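Farko Two-Arm Bench Station for Motor Teardown

Equipment > Disassembly and rework > Bench stations

Overview

The Farko bench station is a two-arm robot that works at a standard flat-top table. It is sold to shops that take apart small electric motors for repair, parts recovery or sorting. The arms handle the repeated picking, holding and lifting. A person at the station sets out the work, does the checks and makes the decisions about what gets reused.

The station is built for mixed work in small batches. A typical customer gets motors in from several makers, in different states of wear, and can't justify a fixed line for any one of them. Changeover between saved motor types is done from the touch panel and doesn't need a programmer on site.
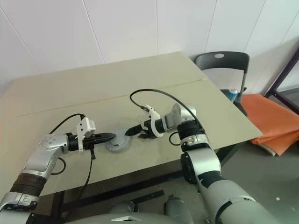

Most shops start with one station and one motor type. We recommend running it that way for the first 100 units before adding a second type. Operators learn where parts should be laid down and how far apart, and the shop gets a fair idea of which steps are worth handing over.

What changes for the people at the bench

In a manual shop, one person usually does the whole teardown. The hard part on the hands is holding a housing steady while pulling on a rotor that the magnets want to keep in place. With the station installed, that pull can be assigned to the arms. The operator loosens fasteners, loads the table and inspects parts as they come free.

Jobs do shift. Someone who spent the day pulling motors will spend more of it looking at windings, testing boards and filling in the parts record. Plan on training time for that. Our training package covers two operators per station and includes a half day on inspection, which can be moved to a later visit if the shop is busy.

The pace of the station is set by the operator. Work can be paused at any step, and the arms hold position until they are released from the panel.
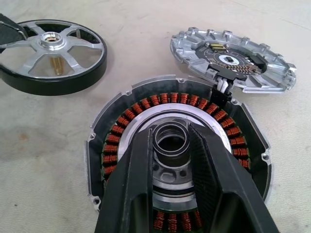
Grip force is set separately for each part in the job file. Use the low setting near copper windings and circuit boards. End covers that are still wired to the stator should be laid down with slack in the leads, and the job should include a stop so the operator can unplug or cut them. The station does not cut wires.

Finger pads are wear items. Check them at the start of each shift and replace them in pairs. Part numbers are in the Relberg spare parts list, which ships with the station.

Parts laid out on the table 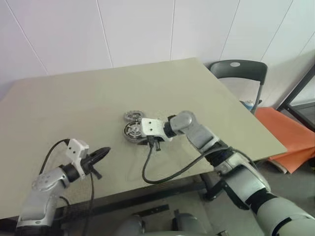
Two round parts side by side on the table, with the right gripper at the larger one.

Specifications

Arms: two, each with a two-finger gripper
Table height: 75 cm
Clear floor space on operator side: 900 mm minimum
Saved job files: up to 23
Job software: Veltari, license included for the first year
Operator panel: touch, with pause and release buttons

Table not included. Any level table with a matte top will do. Glossy tops should be covered.

Installation and service

Delivery, setup and training are handled by Mahlangu in all regions. Setup takes about two days, including the site safety review, which must be signed before the arms are powered. Loan stations can be booked for a trial month; the next open slots are in April.

Page updated 2023-10-04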